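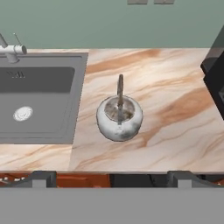 Rodrigo Zabala第一次穿着那身石头巨人走进Pletine的展厅时，我正蹲在地上给相机换电池，先听见的是脚步声，咚，咚，沉得像真有一座山朝我走过来。抬头一看，我整个人都愣住了！那是漫画《Zanach》里的守山人，原作只有黑白线稿，皮肤是什么颜色、什么质地，作者从没画明白过，每个扮演者都得自己想办法。有人做成灰扑扑的花岗岩，有人干脆刷成青铜，Rodrigo选的是大理石：奶白的底子，锈褐和浅桃色的纹路大多斜着走，就像厨房大理石台面上那种从左上扫向右下的纹理，有的地方宽宽地晕开，成了一片铜色。这种晕开的效果最难画，也最让我着迷。

他跟我说，很多人画石纹喜欢用细笔一根一根地勾，勾完一看，像瓷器上的裂缝，也像地图上的河。他的办法是先用喷壶把表面打湿，拿海绵蘸稀释过的丙烯颜料拍上去，趁颜料没干，再用一把剪秃了的旧刷子顺着一个方向拖。“手要快，脑子要慢。”他边说边给我演示，三两下，一块泡沫板就有了石头的样子。我自己试了一块，颜色糊成了一锅南瓜汤，他还夸我底色调得不错，真是个好人。

整套装备的骨架是EVA泡沫，外面贴了2,550片手切的小甲片。我问他为什么不用大块的板子，省事多了。他把手臂抬起来转了一圈，肩膀上的甲片像鱼鳞一样滑开，又合拢，纹路居然还能对上！原来他是先把甲片全部贴好，人穿着，摆出守山人在第一卷结尾时的站姿，再请朋友往身上画纹路。所以只要他一回到那个姿势，断开的线条就全都接起来了。看过漫画的人一眼就会明白，那一格画面太有名了，我当场起了一身鸡皮疙瘩。

脚步声也是他自己做的。Zurkden是他常去的一家共享工坊，那儿的人帮他在两只靴子里各装了一个压力传感器，脚跟一落地，背上的小音箱就响一声。声音素材录的是什么呢？一袋猫砂摔在木地板上，再把音高往下拉。头盔里还有两个小风扇，对着眼睛下方吹，不然镜片十分钟就全是雾。电池塞在后腰那块“岩石”里，他说坐下来的时候特别硌，干脆一整天都不坐。

穿戴一次要四十分钟，上厕所得重新来过，他早饭只吃一根香蕉。可他在展厅里一点也不急，小朋友伸手摸他的胳膊，他就慢慢弯下腰，让他们摸个够。有个小姑娘摸完之后很认真地问：“你怎么不凉呀？”他用守山人的低嗓门回答：“今天太阳好。”我在旁边笑得差点把相机摔了。

那天场馆里有3,000人，合影的队伍一直排到了楼梯口。散场以后，他在后台一片一片检查甲片，掉漆的地方贴上纸胶带，拿铅笔写上编号。左膝磨得最厉害，露出了泡沫原本的黑色。我以为他会心疼，他却兴致勃勃地琢磨，要不要顺势把那里改成一道旧伤，反正守山人在第三卷里确实跪过一次。

他的下一个计划是守山人的冬季形态，要在肩膀和头顶加上积雪，目前正在小苏打混白胶和碎海绵之间摇摆。前一种颗粒细，远看很像真的，但一碰就掉渣；后一种结实，却总有点像爆米花。他打算两种都做，十月穿出来看看。我已经跟他约好了，到时候我来拿喷壶。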